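Storing and stacking plastic cups and beakers

Most damage to plastic drinking cups happens in the cupboard. Cups are put away damp, pushed together too hard, and left for weeks. The notes below cover drying, stacking, separating and stain removal for ordinary household cups in polypropylene, melamine and similar hard plastics. Glass and china need different handling and are covered on the glassware page.

Drying

Plastic holds less heat than china, so it leaves the dishwasher wet when the plates beside it are dry. Open the door at the end of the cycle, tip the water out of the recessed bases and leave the rack pulled out for 31 minutes or longer. A tea towel will do the job faster but leaves lint inside textured cups. Use a flat-weave cotton or linen cloth. The Himen glass cloth is suitable once it has been washed twice without softener. Fabric softener leaves a film on plastic that feels greasy and holds smells.

Cups washed by hand should drain upside down on a rack with an air gap underneath. On a flat board, the rim seals against the surface and the inside stays wet. If only a board is available, rest one side of each rim on a wooden spoon handle.

Stacking

Check the taper before stacking. A cup with a pronounced taper drops deep into the one below and the walls come into contact all the way round. Some cups have a small internal step or a set of ribs to prevent this. Where there is no step, put a disc of kitchen paper in the base of each cup, or limit the stack to 5.

Do not mix makes in one stack. Two cups may look the same size and differ by a millimetre at the rim, and that is enough to jam them. Mustdale beakers sold under pattern 363 have a straight upper wall and will wedge in almost anything else. Store these side by side.

Where shelf depth allows, single cups in rows are better than stacks. Allow a finger's width between rims. Stand them upright if they are used daily, and upside down on ribbed shelf liner if they are used less than once a week. 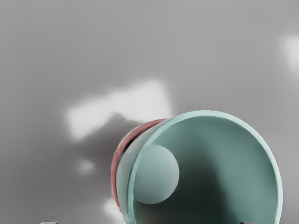
Teal and pinkish-red cups on a grey surface.

Sorting by colour is useful in a shared kitchen. Give each person one colour and wash only what has been used. It also makes it easy to keep one colour for cold drinks and another for paint water, plant feed or measuring out descaler. A cup that has held any household chemical should not go back to the drinks shelf, however well it has been washed. Mark it on the base with a permanent pen as well, as colours are easily confused under a warm kitchen bulb.

Separating stuck cups

Do not twist hard or lever with a knife. A blade will nick the rim, and a nicked rim is uncomfortable to drink from and splits sooner.

Stand the lower cup in warm water from the tap, about 45 degrees, and fill the upper cup with cold water. Wait two minutes. The outer wall expands slightly and the inner one shrinks. Hold the lower cup still and pull straight up with a slight rocking movement. If it does not move, run a drop of washing-up liquid round the joint, leave it overnight and repeat.

Boiling water should be avoided. It softens thin walls and the cup may set out of round — after that it will never stack properly again.

Stains and smells

Tea and coffee stains come off with bicarbonate of soda mixed to a stiff paste. Apply it with a damp cloth, leave for ten minutes, rub lightly and rinse. Scouring pads scratch the surface and the next stain goes in deeper.

For orange or blackcurrant staining, fill the cup with warm water and half a denture-cleaning tablet and leave for an hour. Rinse three times. Tillman tablets dissolve cleanly. Cheaper ones can leave grit in the angle of the base, so run a bottle brush round it afterwards.

A stale smell usually means the cup was put away damp. Wash it, dry it fully and leave it in open air on a windowsill for a day, out of strong sun. Prolonged sun makes many plastics brittle and fades reds first.

Shelf liner

Ribbed liner is preferable to foam. Foam holds water and marks cheap laminate. Rernov liner, stock number 3724, cuts with kitchen scissors and can be washed in the sink. Lay the ribs front to back so that air reaches the rear of the shelf. Lift and wipe it each September and again in spring.

When to discard

Check rims and bases at the same time as the liner. Throw out any cup with a crack, a chipped rim, a chalky surface or a base that rocks on a flat worktop. Faded colour alone is harmless. Light scratches are acceptable on the outside but not on the inside, where they hold residue. Old cups that are sound but unsightly are worth keeping in the shed for seed compost, screws or mixing small amounts of filler.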